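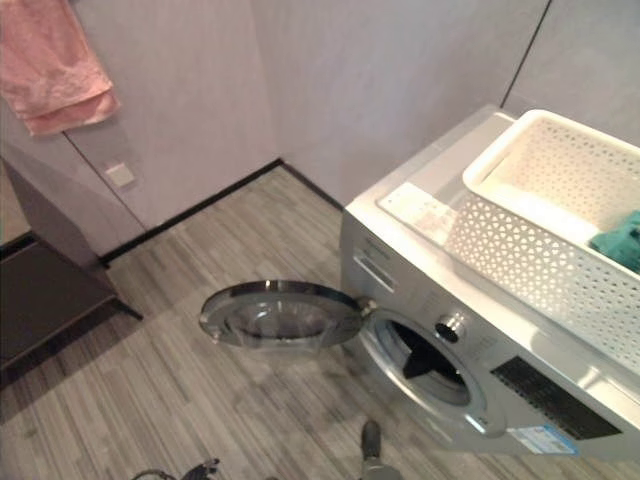
Gornundale Charity Walk and Run
Progress report to the Entwistle Fund, first half of the grant year
Prepared by Mwanaisha Mushi, event coordinator
7/1/25

Dear members of the grants team,

I am sending the report on the first half of our grant, as the agreement asks. I have tried to follow the headings of your template, but I put the part on the route before the part on money, because the changes in the route explain most of the changes in the money. I hope this is acceptable.

1. What the grant is for

The Gornundale Charity Walk and Run is a yearly event which raises money for the transport of kidney patients to their dialysis sessions. Many of these patients live in the upper part of the valley, where the bus goes only in the morning and in the evening, and a session does not wait for the bus. Your grant pays for the preparation of the event: the training groups, the route permits, the first aid cover and the printing. Everything the walkers and runners raise goes to the transport service and is kept in a separate account.

2. Training groups

The training groups started in April, on the date we promised. We planned one group for runners and one for walkers. After the second week we divided the walkers again, because the difference in speed was too large and the slower people were arriving when the faster ones already went home. They did not complain, but I could see that some did not come back the next week, and I called them by telephone. Most returned when I told them about the new group.

At the end of June we had 83 people registered in the three groups together. Of these, 39 told us on the registration form that they have never taken part in a walk or a run before. I am very glad about this second number. In our application we wrote that we wish to reach people who do not think of themselves as sporty, and in former years we mostly reached the members of the running club and their relatives.

The plan for beginners lasts ten weeks and begins with walking only. In week four there are short pieces of slow running, one minute each, for those who want. I wrote the plan together with a physiotherapist from the clinic, and she asked me to remove the hill training I had put in week five. It is now in week eight, and it is optional. Two of the former patients from the transport service are walking with the slow group, and they are planning to do the short distance.
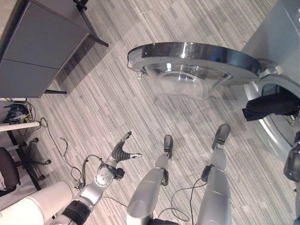 Reading time: 6 minutes

3. The route

In the application we described a route which goes along the river, crosses the old bridge and returns by the mill road. This route is not possible this year. The bridge has repair work until the autumn, and the road office could not promise that it will be open for us, even for one morning.

We studied two other routes. The first goes through the center of the town and needs the closing of four streets, with a marshal at each crossing. The second uses the forest road above the school and comes down to the sports field. We chose the forest road. It is quieter, it has shade, and we need only one street closed for a short time at the start. The weak point is the climb in the first part, which is long, though it is never steep. We will place a water table at the top and another one at the gate of the school.

The short distance stays completely on the flat ground near the sports field, on a surface that is good for wheelchairs and strollers. I walked it with a wheelchair user from our group. She found one place where the path is too narrow between a post and the fence, and the town has agreed to take the post away for the event.

4. Registration and the pledge page

We moved the registration from paper to Uveo, which we use for the forms and for the pledge page. The change was slower than I expected. In the first days the confirmation messages did not reach some people, and they registered two times. I have cleaned the list by hand, and the number I give in part 2 is the corrected one. For persons who do not like to register online, the paper form is still at the library and at the clinic. I enter those forms myself, usually in the evening.

Each person who registers can open a personal page for pledges. Not everybody does it. Some of the beginners told me they feel shy to ask friends for money when they are not sure that they will finish. I have now changed the text on the page so that it says clearly that a pledge is for taking part, and that the time and the distance do not matter.

5. Money

The spending until now is below the plan. The permit for the forest road costs less than the permits for the river route, and the first aid team has given us the same price as last year. The printing costs more, for we had to make the maps new after the change of route. The detailed table is in the attached file, with the receipts in the same order as the lines.

Stedero has agreed to give 200 shirts for the participants. We had the shirts in the budget as a cost, so this line is now free. I would like to ask your permission to use this money for two things:

A minibus on the morning of the event, from the upper valley to the start and back. The people who live there have the most reason to come, and until now they had the least possibility.

A second set of radios for the marshals. In the forest the mobile phones work badly, and I do not want a marshal who must walk down to a house to call for help.

If you prefer that the money is returned, or kept for the next year, please tell me and I will do so.
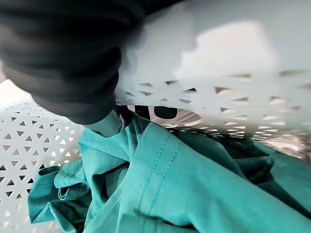

For the minibus I have one written offer, and I am waiting for the second. The radios can be rented for the weekend, and the price includes the charging stations. I will not sign anything before I have your answer.

6. Difficulties

The largest difficulty is the number of marshals. The forest route needs fewer people than the town route, but they stand farther from each other and for a longer time, and it is not a pleasant task if it rains. We still need 6 persons. I have written to the secondary school and to the fire brigade, and I will speak at the next meeting of the running club.

The second difficulty is the heat. Last year two walkers felt unwell near the finish, and both were fine after they rested. This year the walkers will start one hour earlier. I have also asked the first aid team to put a tent in the middle of the route and not only at the end. They agreed.

7. Next steps

In the coming weeks we will finish the marking plan and walk the complete route with the first aid team. The training groups continue during the whole summer, also in the holiday weeks, with a smaller number of leaders. The final maps go to the printer as soon as the road office sends back the signed permit. I was told that this will be soon, and I ask for it every week.

The final report will follow after the event, with the full accounts and the amount passed to the transport service. If you would like to visit one of the training groups, you are very welcome. We meet at the gate of the sports field, and visitors may walk with any of the three groups.

With kind regards,

Mwanaisha Mushi
Event coordinator, Gornundale Charity Walk and Run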